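Search this site
Search

Nuvar – a hand-typed list of allotment sowing notes
2023-12-22, by the Nuvar maintainer
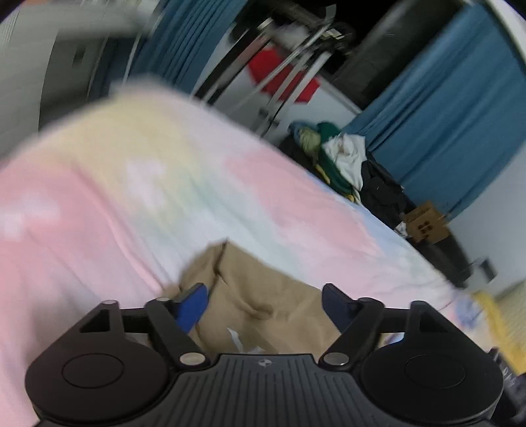 I started Nuvar because my gran's sowing diaries were falling to bits and I wanted to be able to search them (mostly to settle arguments over when the broad beans went in). It grew a bit! There are now over 1000 rows, all typed up by me in the evenings, and I'm still finding loose pages tucked inside seed catalogues.

## What's in it

One plain CSV file, one row per sowing. The columns are:

- crop – whatever she called it, so "runners" and "runner beans" both turn up
- variety – often blank
- sown – the date as she wrote it
- plot – Vaher or Grernex, the two allotment sites she had
- notes – weather, slugs, grumbling

I've left her spelling alone. If you want tidy crop names, use the lookup table in the extras folder, which covers 110 of them. It's a bit rough on squashes, so do check those before you count anything.

## Getting started

Download the CSV and open it in any spreadsheet. Watch out for the dates – some programs swap the day and month without telling you, and I lost a whole August to that once. Bring the "sown" column in as text and you'll be fine.

If you use Nodico, my little charting script, put it in the same folder as the CSV and run it from there. It only draws one sort of chart so far, sowings by month, but I'm very fond of it.

## Things to know

There are 6 diaries and 2 of them have water damage, so expect gaps in the Grernex rows especially. Where I couldn't read a word I've typed a question mark. Anything in square brackets is my guess and not hers.

Please don't use this as planting advice for your own patch! Her Vaher plot was sheltered and she got away with sowing things far too early.

## Sharing

Use it for whatever you like, just mention Nuvar somewhere. Corrections are very welcome, particularly from anyone who knows old pea varieties. Next job is the harvest weights, once I've worked out her shorthand for pounds.

Contact | © Nuvar | Back to top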